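Brotkörbe aus Kunststoffgeflecht: benutzen, reinigen, aufbewahren

Ein flacher runder Korb ist in der Küche schnell zur Hand: für Brötchen am Morgen, für belegte Brote am Abend, für alles, was vor dem Weg zur Arbeit noch mitgenommen werden soll.
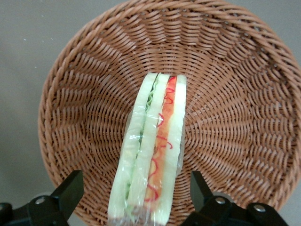
Wer verpackte Sandwiches im Korb bereitstellt, braucht kein Tuch und kein Papier als Einlage. Die Folie hält das Geflecht sauber, und man sieht beim Zugreifen, womit das Brot belegt ist. Für unverpacktes Gebäck sieht die Sache anders aus. Krümel fallen in die Zwischenräume, und Fett vom Croissant setzt sich an den Strängen fest. Dafür legt man eine Stoffserviette ein, die über den Rand reicht und einfach ausgeschüttelt wird.

Natur oder Kunststoff

Weide und Peddigrohr sind matt und haben kleine Unregelmäßigkeiten in Stärke und Farbe. Kunststoffgeflecht ist meist gleichmäßig und glänzt etwas. Im Zweifel dreht man den Korb um und sieht sich die Enden der Stränge an. Bei Weide sind sie faserig, bei Kunststoff glatt abgeschnitten. Der Unterschied ist für die Pflege wichtig. Naturgeflecht verträgt nur kurze Feuchtigkeit und muss danach gut trocknen. Kunststoff darf ins Wasser.

Reinigen

Zuerst den Korb umdrehen und über dem Spülbecken ausklopfen. Was dann noch zwischen den Strängen sitzt, holt man trocken mit einem Backpinsel oder einer weichen Zahnbürste heraus. Nicht gleich nass machen, denn feuchte Krümel quellen auf und kleben.

Danach kommt der Korb in lauwarmes Wasser mit einem Spritzer Spülmittel. 40 Grad reichen, heißer sollte es bei Kunststoff nicht sein, weil sich dünne Stränge verziehen können. Zehn Minuten liegen lassen, dann mit der Bürste immer in Richtung der Stränge arbeiten. Am Rand, wo das Material dicker und gedreht ist, hält sich der Schmutz am längsten. Dort geht es mit einem Holzstäbchen, um das man ein Stück Küchenpapier wickelt.

Klar abspülen, kräftig ausschütteln und kopfüber auf ein Abtropfgitter legen. Nach 30 Minuten einmal wenden. Auf die Heizung gehört ein Kunststoffkorb nicht, in die Spülmaschine nur, wenn der Hersteller es ausdrücklich erlaubt.

Bei klebrigen Stellen von Honig oder Marmelade hilft ein nasser, warmer Lappen, den man eine Weile auflegt. Scheuermilch macht die Oberfläche stumpf. Valentin Tessier aus unserer Leserschaft schreibt, dass er Fettränder mit etwas Natron auf einem feuchten Tuch löst. Wir haben das an einem alten Korb von Clutton ausprobiert und es ging gut. Nachspülen muss man gründlich.

Belegte Brote für den Korb vorbereiten

Damit ein Sandwich ein paar Stunden ordentlich aussieht, kommt es auf die Reihenfolge beim Belegen an. Beide Brotscheiben bis zum Rand dünn mit Butter oder Frischkäse bestreichen. Salatblätter waschen und sehr gut abtrocknen, am besten in einem sauberen Geschirrtuch. Das Salatblatt kommt direkt auf das Brot, Käse oder Aufschnitt in die Mitte. Tomate und Gurke auf Küchenpapier legen und leicht salzen, nach sechs Minuten abtupfen und erst dann auflegen.

Zum Einpacken die Folie doppelt so lang abreißen, wie das Brot breit ist. Die Schnittfläche liegt glatt an, die Enden werden auf der Rückseite zusammengelegt. Wer vor dem Einpacken schneiden will, nimmt ein Sägemesser und drückt nicht. Hochkant gestellt, mit der Schnittfläche nach oben, nehmen die Brote wenig Platz weg, und jeder findet seine Sorte. In einem flachen Korb stützen sie sich am besten gegenseitig. Ein einzelnes kippt leicht um und darf dann auch liegen.

Länger als zwei Stunden sollten Brote mit Wurst, Ei, Fisch oder Mayonnaise nicht bei Zimmertemperatur stehen. Im Sommer rechnet man mit einer Stunde. Bis dahin bleiben sie im Kühlschrank, und der Korb wird erst kurz vor dem Essen gefüllt.

Aufbewahren

Runde Körbe lassen sich stapeln, wenn sie verschieden groß sind. Gleich große klemmen ineinander und verbiegen am Rand. Dazwischen legt man ein Geschirrtuch. Ein Platz oben auf dem Küchenschrank ist ungünstig, dort setzt sich Fettstaub ab, den man später mühsam aus dem Geflecht bürstet. Besser ist ein geschlossenes Fach oder ein Haken an der Innenseite der Vorratstür. Den Korb dabei am Rand aufhängen und nicht an einem einzelnen Strang.

In direkter Sonne bleichen braune Kunststoffkörbe aus und werden spröde. Wer einen auf der Terrasse benutzt, räumt ihn spätestens im September wieder herein.

Kleine Reparaturen

Löst sich am Rand ein Strang, wird er mit einer stumpfen Stopfnadel zurückgeführt und auf der Unterseite mit einem dünnen Kabelbinder gesichert. Das überstehende Ende knapp abschneiden. Klebstoff nur außen verwenden, wo kein Lebensmittel hinkommt. Bricht das Geflecht im Boden, taugt der Korb nicht mehr für Brot, aber noch gut für Wäscheklammern oder Zwiebeln.

Nachtrag aus den Zuschriften

Elis Probert fragt, ob man einen muffig riechenden Korb noch retten kann. Bei Kunststoff meistens ja: eine Stunde in Wasser mit einem Schuss Essig legen, abspülen und draußen im Schatten trocknen lassen. Bei Weide nur abwischen, nicht einlegen. Sind schwarze Punkte zu sehen, gehört der Korb in den Müll.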